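Pay for the jig, not the arm

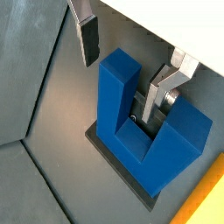
When a small shop goes looking for its first robot, the conversation is nearly always about the arm. How far does it reach, what can it lift, how close does it come back to the same spot. The brochures are laid out that way and so are the quotes. I have spent 22 years in and around light manufacturing, the last 10 of them helping shops of a dozen people or fewer decide what to buy, and my view is that most of them are comparing the wrong line on the quote.

The line that matters is the one near the bottom, usually called fixturing or tooling or workholding. It covers the blocks, clamps and plates that hold a part still and in a known place. On a lot of quotes it is one lump figure with no breakdown. On some it says "by customer."

What got me writing was the Varkus starter cell, which a client of mine in Tarkbridge has had on trial since April. Varkus sells it as a bench cell for tending small assembly and test jobs. You get an arm, a two-finger gripper, a controller, a guarded work area and a set-up service. You can also add what they call the Drekdale kit, a set of plastic nests and base plates with a clamp that can be fitted to each. The kit is optional. I think it should be the other way around, with the kit as the product and the arm as the option, and I'll try to explain why.

A person loading a part into a fixture does a great deal without noticing. If the part is a bit crooked, they turn it. If the clamp is stiff, they lean on it. If there is a burr on the edge, they feel it and knock it off. A gripper with two fingers and rubber pads does none of this unless somebody has planned for it. So the forgiveness that used to live in the operator's hands has to go somewhere else, and the cheapest place to put it is in the fixture. A generous lead-in on a slot costs a few minutes of machining. Getting the same result out of software, with a camera and a search routine, can cost weeks and will need looking after forever.

My client learned this in the first fortnight. They began with their own fixtures, which were steel, well made and designed for people. The arm would bring the part down, touch the edge, and stop on a force fault. Kumaresan Kurup, who runs the floor there, kept a tally on the whiteboard. Out of 1,193 attempted loads on the old fixtures, 97 ended in a fault that a person had to clear. That's around eight percent. It may not sound terrible, but each fault means someone walks over, opens the guard, takes the part out, resets and restarts. "I've hired a machine that needs a babysitter," was how he put it to me, and he was ready to send it back.

They then bought the nests. I don't have a matching count for those, so I won't claim one. Kumaresan says the faults are now rare enough that he stopped writing them down, and I believe him, but I'd have liked the numbers. If you run a trial of your own, keep counting after things improve. It's the half of the record you will want when somebody asks what the money bought.

Some complaints about the kit, because it isn't perfect. The clamp adjustment is fiddly and needs a long hex key that isn't supplied. The instructions assume you have worked with the Varkus controller before, and a first-time buyer hasn't. The documentation gives no wear figures for the plastic, so you are left to guess how many cycles a nest is good for. I asked and was told it depends on the part. That's true, but a supplier who sells nests ought to have tested a few and published what they found. Replacement nests are also priced as though they were rare, when a decent local machine shop could cut one in an afternoon from a drawing.

Which brings me to my main gripe. Varkus does not give you the drawings. You can buy another nest, or you can pay their engineers to design a new one, but you can't take the file down the road and have it made. For a large plant this hardly matters. For a shop with nine employees that changes its product line twice a year, it decides whether the cell earns its keep or sits under a tarp. The arm will be good for years. The fixtures will change every time the part does, and whoever controls the fixtures controls what it costs to keep the arm busy.

There is a competing approach from Bhat, a much smaller outfit. They sell no arms at all. They'll look at your part, design the holding hardware, and hand over the drawings as part of the fee, and you mount it in front of whatever robot you own or rent. I have used them on two jobs. They were slow to answer the phone and the first design on one of the jobs had to be redone, at their cost. I would still send most small shops to them first. A shop that has sorted out how its part is held can put almost any arm in front of it, including a used one, and a used arm in sound condition is a perfectly sensible purchase.

People who sell complete cells don't like this argument. Their answer is that a single supplier means a single phone number when something goes wrong, and there is real value in that. I've seen an integrator and a fixture maker blame each other for a month while the customer loaded parts by hand. If you have no one on staff who enjoys this sort of work, the single supplier may be worth the premium. Just know what you are paying for, and get the fixture terms in writing before you sign for the arm.

When a client asks me now, I tell them to get the fixturing broken out by item on the quote, with a price for a second and third nest. Ask who owns the drawings. Bring a box of your own parts to the demonstration, including the ugly ones from the bottom of the bin, because the sample parts in a showroom are always good ones. Watch the loading more than the travelling. An arm sweeping through the air looks impressive and proves very little; the last few millimetres before the part is seated are where your money goes.

Tarkbridge has until the end of the trial to decide. I expect they'll keep the cell, and I've told them to make the drawings a condition of the purchase. Varkus has so far said no.

6 May 2020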